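Trudotden bench notebook
Entry: November 11, 2019
Unit under review: Kustasia two-arm tabletop kit, loan unit 174

Second week with the Kustasia. Carrying on from the October notes, where I got as far as the mounting and the first homing run and then lost two afternoons to the licence file.

Firmware is now 4. The update went on from the USB stick without trouble, but it resets the gripper force to the factory value and doesn't tell you. Check it after every update. I only noticed when the left side let go of a fork it had been holding happily the day before.

Calibration. The printed manual says to do the left arm first, the PDF says the right. I tried both orders. No difference I could measure, so I've written left first on the card taped inside the toolbox lid and we should all stick to that.

Cable slack at the wrist needs watching. With the supplied clips in the lower position the cable tugs when the wrist rolls all the way over. Upper position is better. Escobedo (the reseller) say longer clips are on the way – no date given.

Task for this week is cutlery sorting. It's the job the Danitance kitchen people asked for, and the kit brochure more or less promises it. Colour of the handle or the bowl decides the bin. Spoons are harder than I expected. The bowl end lifts when you grip too far down the handle, and the shiny ones give the vision module grief under the overhead lights. I turned off the row nearest the window and the detections settled down a bit. Would like to try a diffuser before buying anything.

Thin handles are the other nuisance. The stock fingertips are flat and hard, and a narrow handle laid on the mat leaves them very little to close on. The soft fingertips are an extra on the price list. I've asked Escobedo for a loan pair.

Job numbering: the log starts at 1564 for this session and the pick log sits in the same folder. The run at 1927 is the one to open if you want to see the arms wait on each other. Both wanted the middle of the table and the software held the left one back until the right had cleared it. Slow, but no contact. The wait time is a setting, buried under Advanced.
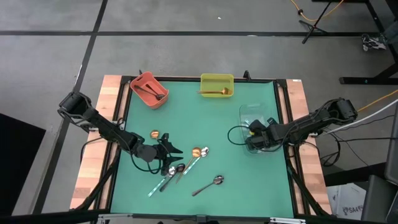
Spoon sorting on the green top. Right gripper down in the clear container, left one open over the work area.

Things I like so far: the teach mode is quick to pick up, the e-stop is where your hand goes, and spare parts are listed with real part numbers. Things I don't: the fan noise, the licence business, and a help menu that opens a web page we can't reach from the workshop network.

Would I recommend buying? Not yet. On the stock fingertips I'd say no for cutlery and maybe for anything chunkier. Decision can wait for the loan pair.

To do:
– move clips on the right arm to match the left
– back up settings before touching firmware again
– ask Escobedo what the licence costs in year two
– try the spoons all lying the other way round

Comments (3)

benchtwo: We had the same force reset on the older unit. Save a profile under a new name and it survives the update.

gluepot: Matte grey mat helped us with shiny parts, more than the lights did. Can lend you ours.

r_workshop: Is the wait setting per arm or for both? Couldn't find it in my version.

We use cookies to remember your login and display settings. Accept | Manage settings

Contact the workshop | © 2019 Trudotden | Back to top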